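Laiba Sandhu had 300 riding on it. Before 4, she'd told her brother. One pair of jeans, folded, no help.

"It can't," he said. "They can't even do socks."

The Malik place in Erkavville, upstairs, June, every window open. Clothes all over the patchwork. Prusik was what she called the gripper. Two fingers, dark blue pads. Attempt 13 now. 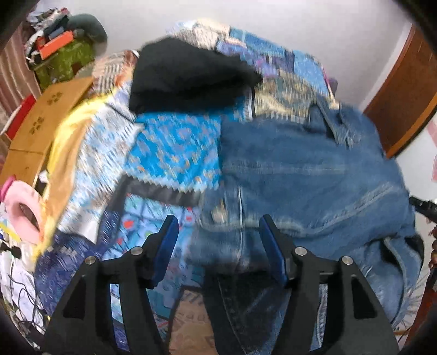
"Machines build cars," she said.

"Cars hold still."

She hated that. Olow had sold 874 of the folding kits and she wanted to know who too. Who had jeans that flat?

Downstairs the dryer buzzed. Another load. Her brother didnt move, of course he didn't.

"You could of done the whole pile by now," he said.

"So could you."

She went agian. Hem first this time, then the waist.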